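Speaker notes - Planning a small rollout before you start it
Cheuk-hei Tseng

14 shares | 2 comments

Slide 1. Say hello, get water, check the clicker. Ask for hands: who has started a project this year without writing anything down first? Put my own hand up. I love this topic and I'll probably talk too fast, so wave at me if I do.

Slide 2. The Brilten story. We moved the Brilten office to a new booking system and I had the whole plan in my head. It was a lovely plan! Then I got the flu in launch week, and my team had a login page and no idea which customers were moving first. Pause here. Let them laugh.

Slide 3. What goes on the one-page plan. Read the headings slowly, people like to copy them:
- what will be different when we're done
- who decides
- who does the work, by name
- what has to be finished before something else can start
- what we'll do if it goes badly
Don't explain all of them yet. Go straight to "who decides" - it's the one that gets left blank.

Slide 4. Who decides. At Tradmont we had 3 managers who each thought they had the last word on the launch date. All of them were nice about it, and we lost most of July. On the next plan we wrote one name in the box, in ink, and the argument took five minutes. (If someone asks about shared ownership: sharing the work is fine, sharing the final yes is where I've seen it get stuck.)

Slide 5. Dates. Work backward from the day people will use the thing. Put training on the calendar before you put testing on it. I know that sounds upside down, but trainers get booked up early and testers are usually in the building. Show the Vasiliauskas calendar, the messy one with the arrows. I adore this calendar. Point out the gap after the trial group. They used every day of it.

Slide 6. Risks. Keep it short. I used to bring a list of 300 risks copied from an old template and not one person read past the first page. Now I ask the team for 5 and we talk about each one out loud. For each risk write the first sign you'd notice, and who you'd call. "Supplier late" is too vague to help anyone. "No shipping notice by noon on the agreed day, call purchasing" is something a new hire can act on.

Slide 7. Exercise, pairs. Hand out the blank page. Each pair picks a real project from work and fills in only the first two boxes. Walk the room. Most people write a task in the first box when it wants a result - "install the software" and so on. Ask them what a customer would notice. Bring them back with the bell, take two answers, maybe a third if the mood is good.

Slide 8. After launch. The plan stays open until the old way is switched off. At Statilmont both systems ran side by side all winter, and half the staff were still typing everything twice! Put a switch-off date on the page and give it an owner. Then questions. Repeat each one into the mic for the back row.

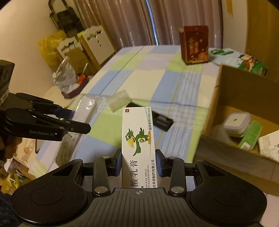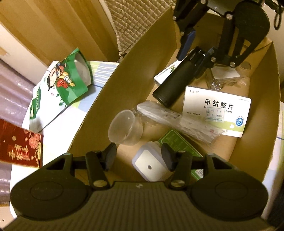
Talks & Workshops

Spare material if we finish early: the difference between a plan and a status report. A plan changes when we learn something, so put a version number in the corner and throw old copies away. Also the "phone test" - read your plan to a coworker over the phone and see where they stop you. Leave the blank pages by the door for anyone who wants extras.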